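双臂台子做收纳类任务,物品摆放和人员站位有没有什么规范可以参考?

先说下我的情况。我们组上个月刚接手一个双臂工位,做的是小件上架、归位这一类活儿,之前写操作规程的同事调去Serkstead那边了,留给我一份两页纸的文档,里面一半是网线怎么插。现在主管让我八月底之前补一份像样的"作业规范",我翻了一圈,工业机器人的安全标准倒是有,可看完还是不知道落到我们这种桌面小臂、软乎乎的小零碎上该怎么写。

主要卡在三个地方:

一是开始之前台面要复位到什么程度?每个小件都必须回到固定点位,还是大概撒开就行?我们两个班次做法完全不一样,一个班拿尺子量,一个班随手一放,吵了好几回了。

二是人站哪儿。我们屋子不大,旁边总有人走来走去,要不要画线,画多远?

三是夹爪指尖的那个软垫,多久换一次算合理?我问了Nastora的售后,对方说"看磨损情况",等于没说嘛。
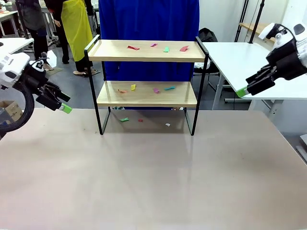
复位这件事我自己偏向于"分层随机",就是先规定每一层放几件、哪几种颜色,具体位置和朝向让操作员自己摆。像那个黑框木板的两层小架子,上层下层都有彩色小片,架子底下的桌面上也有几片,斜的、立着一点的都有,我觉得这种摆法挺好,比排成一条直线更接近真实使用。但白班的同事说这样没法复查,出了问题说不清初始状态是什么。他说的也有道理,所以我就更纠结了……有没有做过类似规程的朋友,给点能直接抄的条款?先谢过!

补充一句:我们没有围栏,急停是有的,两条臂都是低速模式。

回答一(已采纳)

我在Lesten那边的一个项目上写过差不多的东西,前后改了8版,踩的坑比较多,挑要紧的说。

先说复位。你们两个班吵的其实是两件事,一个要"多样",一个要"可追溯",完全可以都要。我们最后的写法是:每轮开始前,操作员按清单确认件数和种类,位置自由,摆完之后双臂退到待命位,夹爪空着,拍一张初始照,照片编号写进记录表,然后才能启动。以后谁说不清初始状态,翻照片就完了,没必要拿尺子量。条款你可以直接拿去用:

"每轮作业前,台面物品的种类与件数应与当轮清单一致。除清单注明者外,物品位置及朝向不作固定要求,但不得超出双臂可达范围,不得叠放于架体边缘之外。"

后半句别删!我们第一版没写"可达范围",结果有人老往台角上放,臂伸直了也够不着,控制器报限位,一个下午净在那儿清报警了。

还有一个细节,清单外的东西一律不许留在作业台面上。笔、手机、水杯,全算。这条看着像废话,可是我查过自己项目的记录,1,125轮里头作废的有105轮,翻备注栏,写得最多的就是"台面有杂物"。后来我把这条挪到规程第一页最上面,还加粗了。

软质的东西要单独写一节。毛绒的、绒条扭的、带枝杈的,跟硬纸片完全是两码事。硬的夹偏一点没啥,软的夹偏了整个会歪,而且绒毛容易带进指缝里。我们的要求是夹主干或者底座,不夹枝叶,夹持力先从最低档往上试,每换一种材质都重新试一遍,试完的档位写到清单上,别凭记忆。

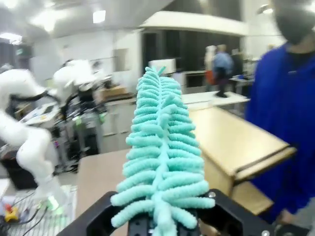
另外夹完绒类物件以后要检查一下夹爪,看看有没有残毛,有的话拿镊子挑干净,别用嘴吹,吹进关节缝里更麻烦。检查的时候必须先按暂停,等状态灯变了再伸手,这个要写成"应",不能写成"宜"。写规程的人很容易手软,觉得都是低速臂,碰一下也不疼,然后全篇都是"建议""尽量",那基本等于没写。

站位的事,我不太赞成直接抄一个距离。你得按自己那台臂的最大伸展加上手里拿着的东西来算,还要看停止时间,这些数厂家手册里有,去查手册,别信论坛里报的数字(包括我的)。算完在地上贴胶带,胶带以内叫作业区,启动以后只允许当班操作员进。急停要放在操作员不用跨过臂就能摸到的地方,桌面上的线缆也别从急停旁边绕,拿起来的时候容易带倒。每天开机第一件事就是按一次急停,确认真能停,签字。

指尖软垫,Nastora说看磨损也不算敷衍,问题是你得把"磨损"翻译成操作员看得懂的话。我们写的是出现裂口、翘边、表面发亮打滑,任意一条就换,左右成对换,换完重新标零位。至于周期,我们那批垫子最长的一副用了364个小时,短的没几天就翘边了,差别大得很,所以我后来干脆不写周期了,写每班交接时检查。

大概就这些,初稿写完可以贴上来,我帮你看看措辞。

回答二

楼上写得很全了,我补一点关于旁边有人走动的。

我们用的是Kaewmanee的台架,一开始也画了线,可是线画在过道上,大家天天踩,一个月就当没看见了。后来换了个办法,把工位转了个方向,让臂的活动范围朝着墙,人从背后走,比贴什么胶带都管用。你们屋子小的话先看看能不能挪桌子,挪不动再考虑画线。

还有衣服!长袖口要收好,围裙带子系到后面,工牌挂绳摘掉。这条我们是二月份才加进去的,加之前真有人的挂绳勾到了线缆,还好当时臂没在动,把我吓得够呛。背包也别挂在离臂近的椅子上,最好统一找个柜子放。

初始照那个办法我也投一票,不过提醒一下,照片要固定机位拍,手机随便拍的角度每次都不一样,回头比对起来特别费眼睛。

回答三

没那么复杂吧,我们就一页纸贴墙上,开机检查、清台面、摆东西、按启动,出事按急停。写太长了没人看的。

软垫我一般觉得夹不住了就换。

本页最后更新:2026年8月11日 | 联系我们 | 社区守则 | 版权归原作者所有,转载请注明出处 | 返回顶部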